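Condside Community Forum
Board: Local Government and Public Spending
Topic: Parking permit refunds and the 24-month limit

ledgerline_ellen
I am writing to ask whether other residents have received the December notice from the Todevier Parking Authority. The Authority acknowledges that households on the east side were charged the commercial rate for residential permits. In my case the overcharge came to $175. The notice states that refunds will be paid only for the last 24 months, and only to those who return a claim form with proof of payment. The error was made by the Authority. I do not see why the burden of proof should rest with the people who paid.

northgate_resident
I received the same notice. The claim form asks for the original receipt. Permits were sold at the counter on Uysal Street, and the receipts were printed on paper that fades within a year. The Authority holds its own record of every permit it sold.

plainfigures
I would ask members to consider the other side. The records before the change of billing contractor were kept by Zustport, and that contract has ended. The Authority cannot pay out public money on a resident's word alone. A time limit on claims is also a normal provision.

ledgerline_ellen
With respect, there was no time limit when the Authority collected late fees. I was billed for a late renewal going back further than 24 months, and the Authority had no difficulty in finding that record.

benchwright
I support the original poster. My claim was returned because the form had been signed in blue ink. I have submitted it a second time and have had no reply.

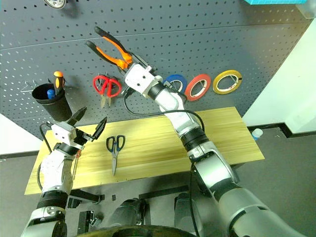
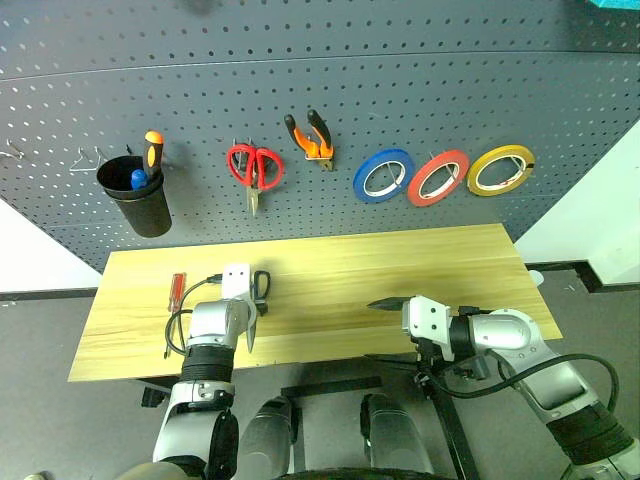 Pegboard with pliers, both pictures.

plainfigures
The ink requirement is stated on page 2 of the form. I agree that it is unreasonable, but it is stated.

northgate_resident
A requirement can be stated and still be improper. I read the permit ordinance again last night. It says that fees collected in error "shall be returned to the payer." It says nothing of claim forms, ink or receipts. If the Authority wishes to add conditions, it should bring them to the council for a vote.

quarterly_review
I attended the last public meeting. The finance office stated that the refunds would be paid out of the street repair fund. Those who were overcharged will therefore wait longer for their own streets to be repaired. I asked whether any manager would be held to account and was told that this was a personnel matter.

plainfigures
That is a fair objection, and I was not aware of it. I still believe a time limit is proper. I do not believe the repair fund should carry the cost.

ledgerline_ellen
I have drafted a letter to the council asking that refunds be issued from the Authority's own records, with no form required. Residents who wish to sign may send me a private message. I will deliver it to the clerk's office before the next meeting.

northgate_resident
Please add my household. I will send the address this evening.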